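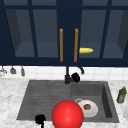 Stop the arm dropping things in the sink

4 min read
Print | E-mail

Updated 08/09/2026

The Weda kitchen in Pitier has one fault that eats whole afternoons: in simulation, the arm lets go early and whatever it was carrying ends up in the basin. A mug on its side in there is the usual state of affairs. Ours lost 41 runs to it in February before we stopped blaming the mug.

1. Pause the run. Don't reset yet, as a reset tidies away the evidence.

2. Open the Plelladano log and find the last grip command. If the fingers were told to open before the target was reached, you have the early release fault. If they weren't, go and bother the physics settings. 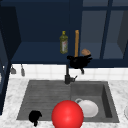
3. Look at the release delay. Bayram ships with it at 75 milliseconds, a figure chosen by an optimist. Set it to 100.

4. Check the grip on something small and rounded as well as on the mug. Round things are where a lazy grip gets found out.

5. Reset and run the batch again, all 830 episodes. Go and have lunch.

If it still drops things, put the delay back before you try anything else. Two half-fixes at once took us a week to untangle.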